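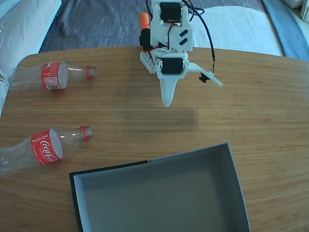
A printed arm over the table, with two bottles on their sides and the open box.

Task sequencer (bottle sorting)

A task sequencer is the bit of software that decides which small skill a robot arm runs next. I keep this entry for the Grakbridge wiki, so it leans toward our own one, Quispe, which Bo-ram Myung and I wrote over a long October (and have been patching ever since!).

Quispe splits "put the bottle in the box" into 3 skills: reach, grip and place. Each has its own little policy and its own test for being done. The sequencer reads joint angles and camera views, checks those tests, and switches. It's basically a state machine with opinions, and I love it.
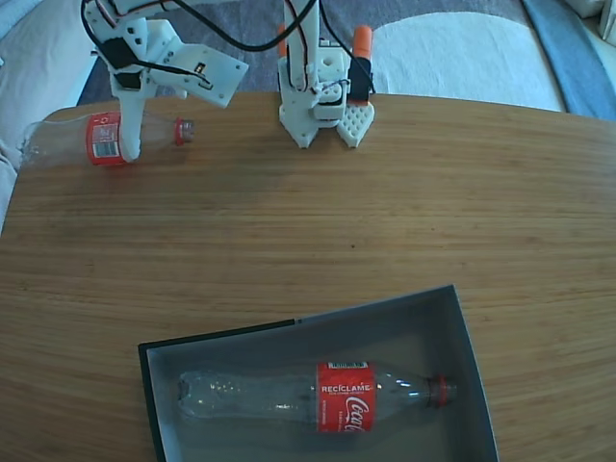 Two arms make things more fun. Each gets its own sequencer, and they share a table of claimed objects, so one arm can't go after a bottle the other has already asked for. Deok-su Moon wanted a single planner for both, and we argued over that for weeks. His version still lives in the Drudthorpe branch if you want to try it.

Perception

Clear plastic is a pain. Depth readings go straight through it, so our detector leans on labels and caps, with a separate model for the neck at close range. Ga-eun Byun trained that one on 577 hand-marked views, and she still wants more with the cap off.
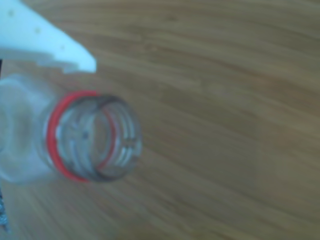 Close view of a bottle neck with its red ring, gripper finger above.

Timing

The control loop runs every 40 milliseconds. Blurry views get a low score, and after 2 low scores in a row the arm holds still until a better one comes in. Shota Honda's notes on tuning that score are on the Stukurstead page.

Last edited 13/08/2025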